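Wednesday
By Octavian Filip

My mother-in-law asked me last month whether she should wait for a robot before replacing her tumble dryer. She had seen a clip of a machine putting shirts in a drawer and took it as news of something she could soon buy. I told her to get the dryer. I have been asked the same question, in one form or another, ever since I left the packing floor at Jesitz, and my answer has not changed much.

Machines are very good at some chores. At Jesitz we had a line that put lids on tubs, and it would do that all night without a fault worth writing down. On its best shift it capped 898 trays and stopped once, for a torn label. People who walked past it came away believing that the rest of the building would be automated within a couple of years. The rest of the building was people opening bags, untangling straps and turning things the right way up. Most of it still is.

The tubs were all the same. They arrived the same way up, at the same spot, and they did not bend. Take any one of those facts away and the line was scrap metal until an engineer came out.
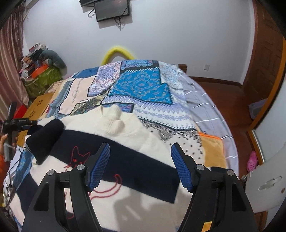 Laundry is the chore I would use to judge any household robot, and I would judge it on the awkward pieces. A tea towel is close to a flat sheet, and folding one on a clear table proves little. A knitted jumper is another matter. Lay one on a patchwork-print blanket, with its ribbed polo neck bunched up and one navy sleeve rolled in on itself, and a machine has to work out which dark part is sleeve and which is the band across the chest. Then it has to pick up one layer and leave the other where it is. A child of six can do this while talking about something else.

Iñaki Sepúlveda, who ran maintenance with me and now works for a small firm called Skanel, thinks I am too gloomy. He says the hands are good enough already and have been for a while. What was missing was the practice, and the practice can be gathered by having people do ordinary jobs with grippers, in ordinary bedrooms and kitchens, over and over. He may well be right about that. I have watched the Lerumix folding arm on his bench do a decent job of a T-shirt, and two years ago it could not find the hem.

But he also told me it managed 100 shirts in a day with someone standing beside it, and I asked what the someone was for. Mostly for starting again when a shirt slid off - and for taking the finished ones away. That is a paid person watching a machine do a job the person could do faster. On a shop floor you would send it back.

I don't say this to sneer. The lid machine needed a minder too in its first months. Old Dumitrescu sat next to it on a stool with a rubber mallet, and in the end the stool went. My point is about where we are now, and on shop floors that means sorting and moving stiff things of known size. In the home it means floors, dishes if you load them yourself, and grass.

I would change my mind if somebody let me bring my own washing basket, tip it out on my own unmade bed and leave the room for an hour. I'd want the socks done as well. Until then she has her new dryer, and she folds on top of it.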